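Tisstead town website redesign: is this really better?
Web Design & Usability > Site Reviews
14 replies, page 1 of 2

gridlocked
Posted November 5, 2020

The town of Tisstead launched its new site this week and the local paper gave it a glowing write-up. "Modern", "welcoming", "easy to use", all in the first paragraph. I live two towns over and have to use it for a shared trash contract, so I sat down with it last night and I don't get the praise.

The home page is one enormous slideshow. Under that there are six big tiles with icons, and I had to hover over each one to find out what it was. The old site was ugly, I'll give you that, beige with a blue sidebar, but the sidebar said Pay a Bill, Trash and Recycling, Permits, Meetings. Now those are under "Live", "Grow" and "Connect". Where would you look for a dog license? I guessed Live. It's under Connect.

Built by Vastar, according to the footer. Has anyone here worked with them or seen their other town sites?

papertowel_ux
Vastar does a lot of small government work. It's a template. Swap the logo, swap the slideshow, done. I reviewed the Riltholm one in March and it had the same three verbs in the menu. I'm not saying a template is bad, small towns don't have money to burn, but let's stop calling it a redesign.

The type is nice, though. Big, dark, good line length. The old site was tiny gray letters on beige and my mother couldn't read it without zooming in.

gridlocked
Fine, the type is better. I'd still take small text I can find over large text I can't.

mobilefirst_dee
I think you're both being hard on it. Did you try it on a phone? The tiles stack nicely, the menu opens with one tap and the pay button is right at the top. I paid a test invoice for zero dollars in under a minute. The old site on a phone was a joke, you had to drag it sideways to get to the login.

Most people are going to use this thing on a phone in the kitchen with a bill in their other hand. It works for them.

gridlocked
It works for them if they're paying a bill. Try finding the minutes of a planning meeting on the phone. I'll wait.

mobilefirst_dee
OK, I tried. Connect, then Government, then Boards, then a drop-down, then a PDF that opens in the same tab and loses your place. Not great. But how many residents are looking for that?

oldhtml
Enough that they have a legal duty to post it.

Also, has anyone run the thing through a contrast checker? White text on the pale green tiles fails. The slideshow has no pause button that I can reach from the keyboard. I tabbed through the home page and lost track of the focus ring completely after the search box. "Accessible to all" is printed right there in the footer. Says who?

papertowel_ux
There's an accessibility statement if you dig. It says the site was "designed with standards in mind". I'd love to know which standards, and whose mind.

oldhtml
Every vendor writes that. I want a test report with a date on it, or I assume there wasn't a test.

wallin_webclerk
I do the web updates for Wallin, and we looked at the same vendor, so I'll add something from the other side. What you get in the demo and what you get after six months of department heads uploading things are two different sites. The demo is clean because there's hardly anything in it. We moved 249 pages over from our old system and the vendor's plan covered the top level only. The rest was up to us, meaning up to me.

The stock pictures are another thing. You get a library with the package, and after launch every department wants its own photo in a tile whether it fits or not. Library, parks, everybody. Then the crop tool turns them all square and the file sizes go through the roof. Our home page took longer to load than the one it replaced. 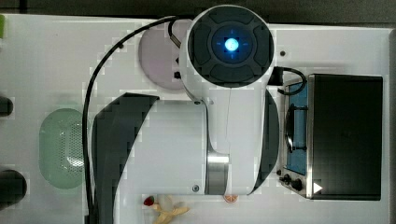
hollowtab
So did Wallin end up signing with them or not? You make it sound like you did and then you say you only looked. I'm asking because our town has Vastar on the short list and the sales sheet talks about "seamless migration". If that means the top level only, somebody ought to say so before the vote.

wallin_webclerk
Sorry, badly put. We looked at them, ran a trial with the full set of pages moved in, put it up as the live home page for the trial period, and then didn't sign. So I have seen the inside of it, but an older version. They may have fixed the crop tool by now. I wouldn't bet on it.

On migration, ask for the page count in writing. Ask what happens to PDFs too. Ours came across with new names and every link in the old newsletters broke.

hollowtab
Thanks, that's useful. They quoted us $2,000 for "content transfer" with no page count anywhere on it.

gridlocked
That number with no page count would scare me. Did they mention search? The Tisstead search is what really got me. I typed "leaf pickup" and the first result was a press release about the new website. The second was a 404.

mobilefirst_dee
Search was just switched on, it probably needs time to index. Give it a couple of weeks before you bury it.

oldhtml
Why would you launch before the index is built? You don't open the library and say the shelves will be along later. It's November and people want to know about leaves.

papertowel_ux
I'm with oldhtml on search and with Dee on the phone layout. If I had to grade it I'd say the look is a clear step up, the menu is a step down, and access is unproven. The paper should have asked one person to find one form before running that headline.

For what it's worth, I went back to the Riltholm site just now. They've quietly added a plain text list at the bottom of the home page called "Quick Links". Pay a Bill, Trash and Recycling, Permits, Meetings.

gridlocked
So, the old sidebar.

mobilefirst_dee
At the bottom, where your thumb is. I'm counting that as a win for phones.

gridlocked
Count it however you like. I emailed the Tisstead clerk's office to ask for the same list. The contact form gave me a thank-you page with the wrong town's name on it, so I'm not sure who got the message. Will post if I hear back.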